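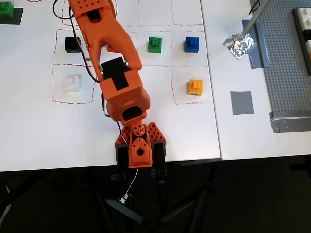
*Figure 1. Two-finger gripper fitted, with the arm over the dashed brick grid on the tabletop.*

## 4. Comparing grippers on the brick grid

Use this section when you have a new gripper or a new set of fingers and want to know how it does against the one you already have. You will run the same pick list with each gripper and fill in one sheet per run. Read Section 3 (joint zeroing) first. An arm that has not been zeroed will give you scores that mean nothing.

Times in this section assume the Zoubi controller with firmware 206 or later. Older firmware works, but the finger speed setting is missing from the menu.

### 4.1 Before you start

1. Switch off the controller and wait for the status light to go out.
2. Check the screws on the gripper housing. They should be snug. Do not force them, as the threads are cut straight into printed plastic and will strip.
3. Bend each arm joint by hand through its full travel. The servo cables must have slack at both ends.
4. Wipe the fingertips with a dry cloth.
5. Put one brick in each cell you plan to use. Studs face up, sides square to the dashed lines.

> **Caution:** Keep your hands off the grid while the controller is on. The arm can move to its home pose without warning when power comes back.

### 4.2 Fitting the gripper

1. Hold the gripper under the wrist with the fingers pointing down.
2. Line up the wrist holes and start all the screws before you tighten any of them.
3. Plug in the gripper lead. If you are using the Nolangate finger sensor, plug that in last.
4. Turn on the controller and choose **Tool > New**. Type a name you will recognize later. "Test" is a bad name. We have 2 of those in the shared folder and can't tell them apart.
5. Run **Open/Close** and watch both fingers. They should meet in the middle. If one arrives early, go back to step 1 and reseat the gripper.

Note: a gripper that is longer than the last one needs a new table height. Choose **Tool > Touch Off** and bring the fingertips down slowly until a sheet of paper just drags under them. Save the value.

### 4.3 Running the pick list

1. Load the file `grid_pick`. Set the finger speed to 60 and leave it there for every gripper you compare.
2. Press **Start**. The arm goes to the first brick on the list, closes, lifts, holds, and sets the brick back in its cell.
3. Mark the result on the sheet:
 - **Clean:** lifted, held, and put back inside the dashed lines.
 - **Off:** put back across a line, or turned so that a corner crosses it.
 - **Drop:** fell at any point after the lift.
 - **Miss:** fingers closed without the brick.
4. Square up the brick by hand only when the controller shows **Paused**.
5. When the list is done, save the log under the tool name and power down before changing grippers.

Write down the brick color for every result that is not Clean. In earlier runs the white bricks gave the overhead camera trouble on a white table, and those misses were being blamed on the fingers. If most of your misses are on one color, redo the run with the camera off and fixed positions (**Source > Stored**).

> **Caution:** If a finger catches on a stud and the servo starts to buzz, press **Stop** right away. A stalled servo gets hot enough to soften the part it is mounted in.

### 4.4 Reading the results

Compare the Drop and Off columns first. Drops usually mean worn pads or too little closing force. Off results with no drops tend to come from play in the wrist, and changing fingers won't help.

The Usel pads hold better on smooth sides, but they let go late, and the brick may turn a little as the fingers open. If you see this, add a short pause after **Open** in the pick list and run it again. Bare fingers release faster and need more force. Neither setup needs a change to the arm file.

Do not average runs made at different table heights. Treat them as separate tools.

### 4.5 If something goes wrong

- **Fingers open but won't close:** gripper lead not fully in, or the tool was saved as a Jernutico type. Those close in the opposite direction. Change it under **Tool > Type**.
- **Arm stops short of the far cells:** a cable is pulling tight. Power down and reroute it.
- **All bricks picked off to the same side:** zero the base joint again (Section 3.2).
- **Log file is empty:** the run was ended with the power switch. Use **Stop**, then **Save**.

Send filled-in sheets and logs to Veerle Van der Linden. Changes to the pick list go through Godelieve De Bruijn.

*Section 4 revised 1/22/26*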